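4.2 What reluctant readers told us about the books they finished

The second part of the study turned to the books that readers had planned to skip. Of the 566 reading diaries kept for the Lellov reading scheme, 120 mentioned at least one title that the reader had said, on the January form, they would normally avoid. We had expected a handful! These diaries proved the richest material we have, and we spent far longer with them than we had set aside.

Each diary entry was read twice and sorted by the reason given for picking the book up. The most common reason was a friend's word, followed by a cover or a first page that didn't match what the reader thought the genre looked like. Reviews came third. Readers who named a review nearly always named a short one, and they were quick to quote the sentence that had changed their mind (often a sentence admitting that the reviewer, too, had been wary of the subject).

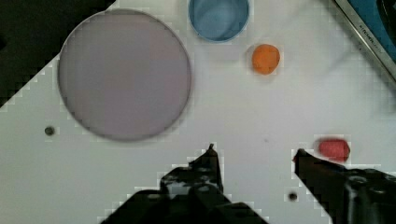
Mollah's earlier work on library groups in Tistel suggested that people keep a private list of subjects they won't read about, and that the list is much softer than it sounds. Our diaries support this. A reader who had ruled out all war novels finished two of them in a month and asked for a third. Another, who wrote "no grief, please" on the form, went on to give her highest mark of the year to a novel about a widower, and filled four pages explaining why it hadn't counted as a book about grief. We found these passages a delight to work with, and they raise a real question about how far genre labels help a reader choose.

The setting of a story mattered more than its subject. Domestic settings, and kitchens above all, were often mentioned as a way in: readers said they could face a hard storyline if there was a table, a meal and an ordinary day going on around it.
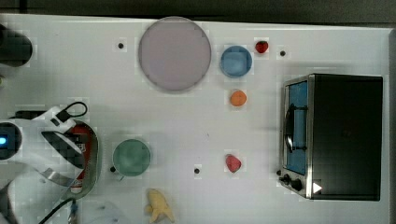 Figure 3. Tabletop with dishes, strawberries and a toaster oven, seen from above.

We then looked at the 84 diaries in which the avoided book was also given up. Stopping early was rarely blamed on the subject itself. Readers wrote about slow openings, too many names in the first chapter, and dialogue that didn't sound like talk. One diary from the Solheim branch gave up on the same thriller three times over the winter and each time complained about the weather descriptions. The point at which people stopped was very often before page 30, well ahead of anything they had said they were worried about.

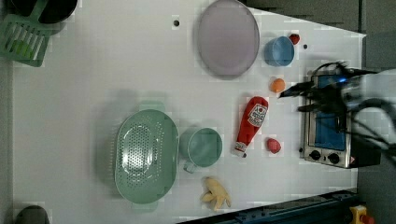
It would be easy to make too much of this. Diary keepers are keen readers by nature, and those who join a scheme such as Lellov's may be more open to surprise than most. The forms also asked about subjects in a single box, so "crime" might mean a cosy village mystery to one person and something very grim to the next. In the follow-up, run with the Ilex book groups, Lakmal Mollah has split that box into separate questions on subject, tone and ending. The early answers are lovely to read, especially on endings, where people turn out to hold very strong views indeed. We return to these in Section 5, where the diaries are set beside the borrowing records.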